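第6章　マットレスの設置と寝具の取り付け

本章では、Huttunenベッドフレームの組み立てが完了した後に行う、マットレスの設置、敷きパッドおよびベッドカバーの取り付け、ならびに使用開始後の手入れについて説明します。フレームの組み立てが完了していない場合は、先に前章の手順をすべて終えてください。

本章の対象となる製品は次のとおりです。
・Skoldaleマットレス（シングル、セミダブル、ダブル）
・Tosuletti敷きパッド
・Tosulettiベッドカバー（無地、縞柄）
・Landar床面保護シート（別売）

他社製のマットレスをHuttunenフレームに載せる場合は、マットレスの外形寸法がフレーム内寸に収まることを事前に確認してください。寸法が合わない組み合わせで使用した場合に生じた破損は、保証の対象となりません。

設置の前に

設置場所を決める際は、次の事項を確認してください。

・床面が水平で、フレームの脚がすべて床に接していること。
・マットレスの頭側と壁との間に、ベッドカバーの裾が収まる程度の隙間があること。
・暖房器具の温風が寝具に直接当たらないこと。
・窓、引き出し、扉の開閉を妨げないこと。
・コンセントおよび電源コードがフレームの脚の下敷きにならないこと。

畳または柔らかい床材の上に設置する場合は、Landar床面保護シートの使用を推奨します。シートは脚の位置に合わせて切り分け、滑り止めの面を下にして敷いてください。

ご注意：窓際に設置する場合、長時間の直射日光により生地が退色することがあります。日中はカーテンまたはブラインドを使用してください。退色は生地の性質によるものであり、交換の対象にはなりません。

警告：マットレスの搬入および設置は、必ず2人以上で行ってください。1人で持ち上げると、腰を痛めたり、マットレスが倒れて下敷きになったりするおそれがあります。

6-1　マットレスの開梱

1. 梱包箱を設置する部屋まで運び、箱の側面にある矢印が上を向くように置きます。
2. 箱の封を手で剥がし、中の袋を取り出します。刃物は使用しないでください。
3. マットレスをフレームの上に移してから、外側の袋を端から開きます。
4. 内側の袋は、袋に印刷された点線に沿って開きます。圧縮されたマットレスは開封と同時に膨らみ始めますので、顔を近づけないでください。
5. 袋をすべて取り除き、マットレスの四隅がフレームの内側に収まるように位置を調整します。

注記：開封直後は、素材特有のにおいが残る場合があります。人体への影響はありませんが、気になるときは窓を開け、十分に換気を行ってください。

注記：マットレスが本来の厚みに戻るまでには時間を要します。室温が低い時期は、さらに長くかかることがあります。厚みが戻る前に寝具を取り付けると、四隅のゴムがずれる原因となります。

警告：梱包に使用されている袋は、窒息の危険があります。開封後は速やかに処分し、乳幼児の手の届く場所に放置しないでください。

6-2　敷きパッドの取り付け

1. マットレスの表面に梱包材の破片などが残っていないことを確認します。
2. 敷きパッドを広げ、縫い付けラベルのある角を足側の右に合わせます。
3. 頭側の両角にゴムバンドを掛けます。
4. 足側の両角にゴムバンドを掛けます。このとき、マットレスの角を無理に折り曲げないでください。
5. 中央から外側に向けて手のひらで表面をならし、たるみを取り除きます。

ご注意：ゴムバンドを強く引いたまま手を離すと、跳ね返って手指や目に当たるおそれがあります。片手でバンドの根元を押さえながら掛けてください。

敷きパッドを裏返して使用することはできません。裏面には滑り止めの加工が施されており、肌に直接触れると不快感を生じる場合があります。

6-3　ベッドカバーの掛け方

ベッドカバーには表裏があります。縫い代が見えない面が表です。縞柄の製品は、縞の線をマットレスの縁に沿わせることで、左右の掛かり具合を容易に確認することができます。

1. カバーを縦に二つ折りにし、折り目をマットレスの中央に置きます。
2. 折り目を基準にして片側ずつ開きます。
3. 頭側の端を枕の位置まで引き上げます。枕を覆う場合は、さらに枕の奥まで引き上げてください。
4. 両側の裾の長さを見比べ、差があるときは、短い側から静かに引いて調整します。
5. 足側の角を斜めに折り、マットレスとフレームの間に差し込みます。

窓に近いベッドでは、光の当たり方によって生地の色に差があるように見えることがあります。裾の位置を合わせるときは、色の見え方によらず、縞の線または縫い目を基準としてください。縞柄の布を掛けたベッドの例を次に掲げます。
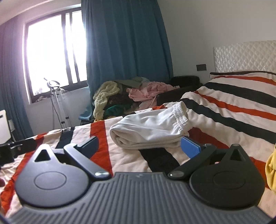 6-4　しわおよび偏りの調整

カバーを掛けた後にしわが目立つ場合は、次の順序で調整します。

1. しわの寄っている箇所に最も近い角の差し込みを外します。
2. しわの方向に対して直角に、生地を両手で軽く引きます。
3. 表面を手のひらでならし、外した角を差し込み直します。
4. しわが残る場合は、残りの角についても同じ操作を繰り返します。

縞が斜めに流れている場合は、角だけを引いても直りません。カバーを一度外し、6-3の手順1からやり直してください。生地の一部だけを強く引き続けると、縫い目が伸び、元に戻らなくなることがあります。

折りじわが強く残っているときは、当て布をしたうえで、低温のアイロンを使用することができます。アイロン掛けは必ずアイロン台の上で行ってください。マットレスの上で行うと、内部の素材が熱で変質するおそれがあります。

警告：アイロン、ドライヤー、電気あんかなどの発熱する器具を、電源を入れたまま寝具の上に置かないでください。火災の原因となります。

6-5　洗濯

洗濯の前に、製品に縫い付けられた取扱表示を必ず確認してください。取扱表示と本書の記載が異なる場合は、取扱表示に従ってください。

1. 敷きパッドおよびカバーを外し、表面のほこりや髪の毛を取り除きます。
2. 敷きパッドのゴムバンドを内側に折り込み、全体を畳んで洗濯用ネットに入れます。
3. 中性洗剤を使用し、弱水流で洗います。漂白剤は使用しないでください。
4. 脱水は毎分1,000回転以下に設定し、短時間で終えます。
5. 脱水後は直ちに取り出し、形を整えて陰干しします。

濃色の製品は、初回の洗濯時に色落ちすることがあります。初回は他の衣類と分けて洗ってください。縞柄の製品を水に浸したまま放置すると、濃い色が淡い色の部分に移ることがあります。

敷きパッドの滑り止め加工は、洗濯を重ねることで徐々に効果が低下します。洗濯回数20回を目安として状態を点検し、裏面の剥がれや滑りやすさが認められる場合は、新しい製品に交換してください。

ご注意：マットレス本体は洗濯できません。水をこぼしたときは、乾いた布で押さえて水分を吸い取り、立て掛けて風を通してください。内部まで濡れた場合は、完全に乾くまで使用を中止してください。

6-6　定期的な手入れ

Skoldaleマットレスは、特定の箇所に荷重が集中することを避けるため、6か月ごとに頭側と足側を入れ替えてください。入れ替えの手順は次のとおりです。

1. 枕、カバー、敷きパッドをすべて取り外します。
2. マットレスの側面にある持ち手を持ち、フレームから浮かせます。持ち手は位置の調整を目的としたものですので、持ち手だけで全重量を支えないでください。
3. 水平に回転させ、頭側と足側を入れ替えます。
4. フレームの内側に収まっていることを確認し、寝具を取り付け直します。

入れ替えの際は、フレームのすのこに割れや外れがないか、あわせて点検してください。接合部のねじに緩みがある場合は、付属の工具で締め直します。

湿気の多い季節は、起床後すぐにカバーを掛けず、しばらく寝具を開いた状態にしておくことを推奨します。加湿器を使用する場合は、吹き出し口をベッドから離し、フレームの下に結露が生じていないかを確認してください。カビの発生が認められたときは使用を中止し、販売店に相談してください。

6-7　保管

季節により寝具を取り替える場合、使用しない敷きパッドおよびカバーは、洗濯後に十分乾燥させてから保管してください。11月以降に冬用の寝具へ替えるときも、同じ扱いとします。

・通気性のある収納袋に入れ、直射日光の当たらない場所に置いてください。
・圧縮袋を使用すると、中綿の厚みが戻らなくなることがあります。
・防虫剤は、異なる種類のものを同時に使用しないでください。
・収納袋の上に重い物を載せないでください。

6-8　不具合が生じたとき

マットレスの角が浮いている
開封後、厚みが十分に戻っていない可能性があります。重い物を載せずにしばらく置き、改善しない場合は販売店に連絡してください。

カバーの裾が片側だけ床に触れる
中央の折り目がずれています。6-3の手順に従い、掛け直してください。

敷きパッドが使用中にずれる
ゴムバンドがマットレスの下まで届いているかを確認してください。バンドが伸びている場合は、敷きパッドの交換が必要です。

寝返りの際にきしむ音がする
フレームの接合部が緩んでいるか、すのこの位置がずれている可能性があります。マットレスを外し、前章の締め付け順序に従って点検してください。

上記の処置を行っても改善しない場合は使用を中止し、製品名と、ラベルに記載された製造番号を控えたうえで、購入した販売店に問い合わせてください。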